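Olive paint next to yellow wood wall, too much?
Posted in Walls, Floors & Color

yamila_a
Hello everyone! We're finally doing the back room (four years of saying "next summer") and I keep coming back to dark olive on one wall, with the yellow wood left alone on the other. My sister says it will feel like a cave. Has anyone lived with this combination?

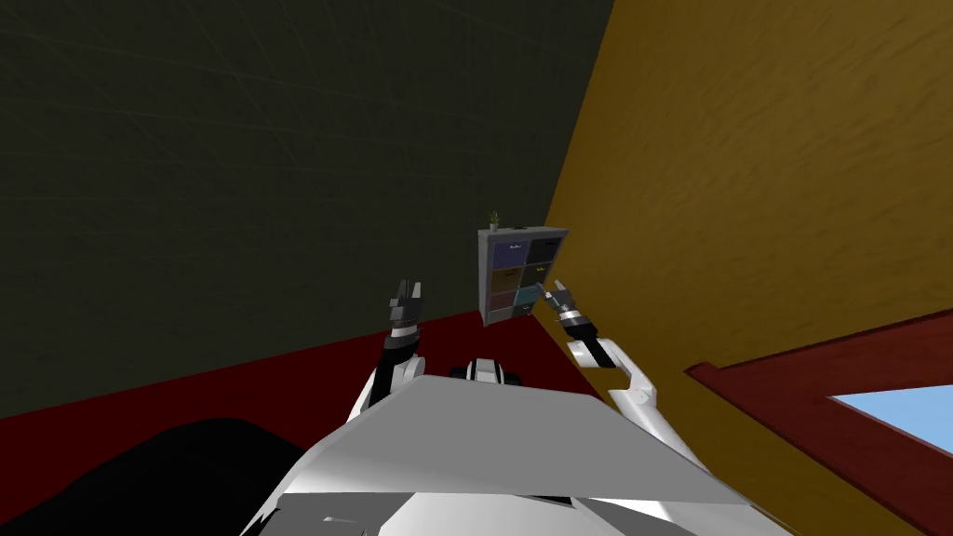 Olive wall meeting the yellow wood, small gray cube shelf in the corner

selvaraj_p
Oh, I love it, Yamila! We had olive in our dining room for 12 years and I still miss it. Go matte if you can, and buy a sample pot first, please.

Huenchuman56
I'm with your sister, sorry. Yellow grain and dark green fight each other all evening long. I'd go with a warm cream and save the olive for cushions.

selvaraj_p
Cream with yellow wood looks like custard to me, Sebastián, but we've had this argument before :)

aldana_b
Depends so much on your bulbs! Ours were 3000K and the green went lovely and soft after dinner. Which way does the room face?

yamila_a
North, sadly. Sample pot is on the list for Monday, and I'll try the cream too, to keep the peace.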